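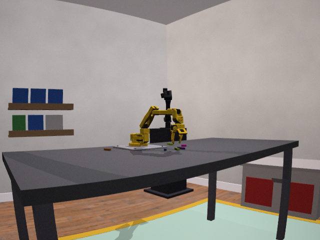
Chapter 6
From Goal to Motion: The Planning Stack

6.1 What this chapter covers

In the previous chapters we treated the arm as a set of joints that go where they are told. Given a list of joint angles, the controller moved each motor and reported when it had arrived. That is enough to wave an arm in the air. It is not enough to pick up a block, set it on a board, and come back for the next one without knocking anything over.

This chapter deals with the software that sits between a request such as "put the green block on the board" and the stream of joint commands that carries it out. We call this software the planning stack. It has four layers, and each gets its own section:

Scene model (6.2). A list of the objects the arm can reach or hit, with a position and a size for each.

Task planner (6.3). Breaks a request into steps: approach, grasp, lift, carry, place, retreat.

Motion planner (6.4). Finds a collision-free path through joint space for each step.

Trajectory generator (6.5). Adds timing to the path so that no joint exceeds its speed or acceleration limit.

Section 6.6 puts the layers together, and Section 6.7 looks at what to do when one of them fails.

The worked problem

Every section returns to the same tabletop problem. A small arm with a two-fingered gripper is mounted on a table. A sensor head on a post stands behind it. Six colored blocks lie around the arm, and a flat board lies next to its base. The task is to move the blocks onto the board, one at a time, in an order the program chooses.

The problem looks easy, and parts of it are. The arm does not have to see through clutter, and the blocks do not move on their own. But consider the purple and lime-green blocks, which sit side by side. A gripper that comes down with its fingers in line with the pair needs room for one finger between them. Turn the wrist 90 degrees and the fingers close on the free faces instead. The task planner knows nothing about finger width, and the motion planner does not know which block to pick first. Somewhere in the stack these two pieces of knowledge have to meet. Where to put that meeting point is the main design question of the chapter.

The post matters too. A path that swings the elbow backward may be the shortest one in joint space and still pass through the sensor head. The scene model must therefore hold the fixed equipment as well as the blocks. Leaving it out is one of the most common mistakes in student projects.

Software used

The exercises run in the Strebel simulator, which was introduced in Chapter 3. Load the scene file named waltavville from the course archive. The program interface is the same as before, with one new call, plan(), which returns either a path or a failure code. Check the code every time. A failed plan returns an empty path, and an empty path sent to the controller leaves the arm where it is with no warning.

The planner is given a budget of 305 milliseconds per query. You can raise it, but please work through Exercises 6.1 to 6.4 at the default setting first. Several of the questions depend on the planner running out of time.

A short case

Annelies Bosman and Joris Dijkstra built an early version of this stack at Lerham for a sorting cell. Their first program planned all the moves at the start and then played them back. It worked in simulation. On the real table, a block would shift slightly when its neighbor was lifted, and the next grasp closed on air. They changed the program to update the scene model and replan after every placement. The code grew by 16 lines – most of them for handling the case where a block could not be found again.

We will use the replanning version throughout. Its main loop appears as Listing 6.1 at the end of Section 6.2.

Before you start

You should be comfortable with forward and inverse kinematics (Chapter 4) and with coordinate frames (Chapter 2). If you are unsure how to express the pose of a block in the frame of the arm's base, go back to Section 2.5 and redo the last two problems there.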